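**Simulated Demonstration Program: Report to Members**

February 19, 2022

The Institute's program on teaching household tasks to robots by remote control completed its first round of recordings in January. The work is carried out entirely in simulation. An operator seated at a control station in the Moulin building moves a pair of handheld controllers, and the two arms of the simulated robot follow. Each completed task is stored as a demonstration, from which a control policy may later be trained. The archive now holds 1686 demonstrations recorded by seven operators.

Direction of the program remains with Dr. Clotilde Guérin. Recep Ertürk is responsible for the simulation environments, and Siiri Grigaitė oversees operator training and the review of recordings.
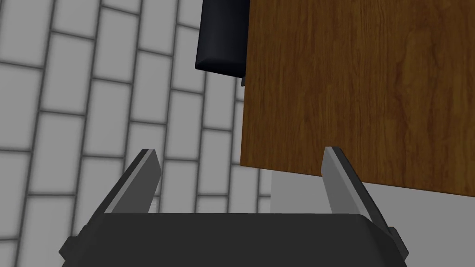 Operators work from several views at once. The wrist views turn with the hand and may show the room at a steep angle, and new operators commonly need a number of sessions before they can judge distance from them. Ms. Grigaitė has therefore revised the introductory course. Trainees now spend their opening sessions moving the open gripper near furniture and walls, without grasping anything, and proceed to object handling only when a reviewer has approved their control of both arms. The course manual has been reissued under the title *Jornia Operator Guide* and is available to members on request.

The head view is used for planning the approach and for keeping both arms in sight of one another. Reviewers noted that operators who relied on it too heavily tended to stop short of the object or to reach past it. 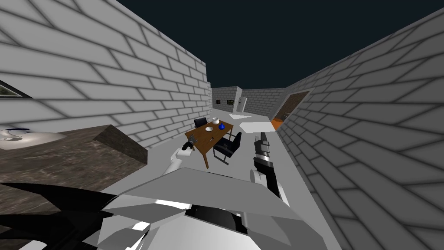
Of the recordings submitted in January, 117 were returned to operators for repetition. The most frequent causes were contact between an arm and a table edge, and long pauses in the middle of a movement. Pauses are of particular concern to the training group, as a policy that learns from them may hesitate at the same point. Operators are asked to plan the whole movement before they begin — and to discard a recording once its rhythm has been lost.

Table edges will receive further attention in the coming round. Mr. Ertürk has adjusted the contact settings of the furniture so that a light touch is registered in the log.

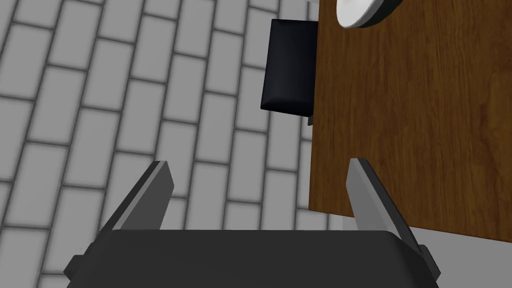
*Wrist view with the gripper open at the edge of the wooden table.*

A second group of tasks is in preparation under Faustine Delaunay. It concerns movement away from the table and into other parts of the room, where fewer landmarks are available to the operator. A set of 70 starting positions has been drawn up, and each will be attempted by at least two operators so that differences in technique can be compared. 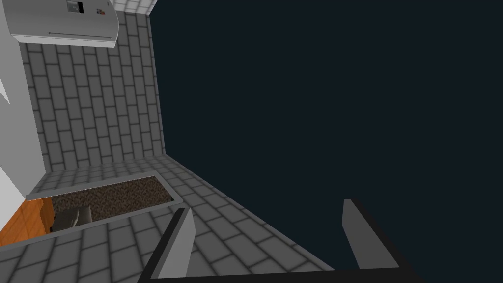
*Another wrist view, with the wall-mounted air conditioner at upper left.*

Members wishing to observe a recording session or to propose a task for the next round should write to Bernadette Carré at the program office. Proposals should state the objects required, the starting arrangement and the condition under which the task is to be considered complete.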